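Call for playtesters: Orkavum, closed round two

Cekton is looking for people to play an unfinished game and complain about it in writing. If you already do this for free on forums, the work will feel familiar, except that we read every word and there is a form.

Orkavum is a first-person puzzle game about a bankrupt shipping company and the one clerk who stayed on to do the paperwork. You explore the offices, forge signatures, reroute freight and try to find out where the pension fund went. There is no combat. There is a stapler, and several testers from round one have asked us to make it a weapon. We are thinking about it.

Round one brought in 323 bug reports, 98 of them about the same elevator. The elevator has been rebuilt. Please be nice to it.

What you would do

Play the first three chapters in a build we send you, in your own time, over the first half of April. Fill in a short report after each session. Join one voice call with our lead designer, Gergely Takács, who will ask what you thought and then go very quiet while you tell him. He is taking notes. He is fine. 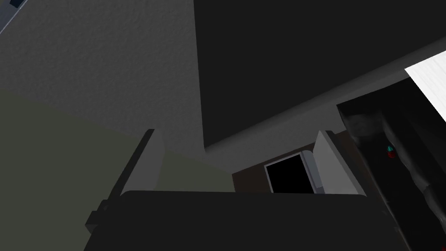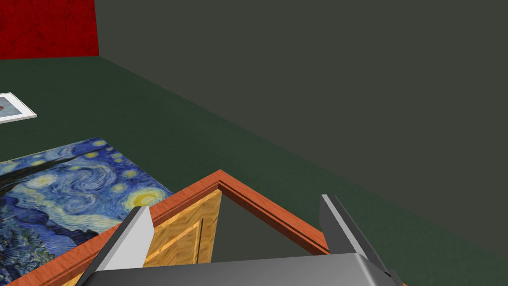 Who we want

People who finish puzzle games, and people who give up on them halfway. The second group is harder to recruit, for obvious reasons, so if you have a long list of games abandoned at the same kind of locked door, please mention it with pride.

You need a Windows PC that can run a game from the last few years without sounding like a hair dryer, a decent internet connection, and a microphone for the call. You must be 18 or older and comfortable writing in English. Spelling is optional. "It broke" is a start, but we will write back and ask what broke.

We can't take anyone who works for another studio or writes about games for a living. We like you, we just have a lawyer.

What you get

A store voucher for each chapter you report on, a free copy of the game at release, and your name in the credits, spelled however you spell it on the form. We can't offer travel costs, mostly because you won't be going anywhere.

The small print

The build is confidential. No streaming, no screenshots, no describing the ending of chapter three to your brother-in-law. Everyone signs a nondisclosure agreement through Membridge, our testing portal, before the download link shows up. If the portal logs you out in the middle of signing, log in again. It does that.

How to apply

Open a Membridge account, choose Orkavum from the list of projects and answer the questions under "Kocsis". That was the game's working title and the portal won't let us change it. Tell us which games you play, which ones you quit, and why.

Applications opened 5 Mar 2020 and close when the places are full. Everybody gets a reply, including the people we turn down.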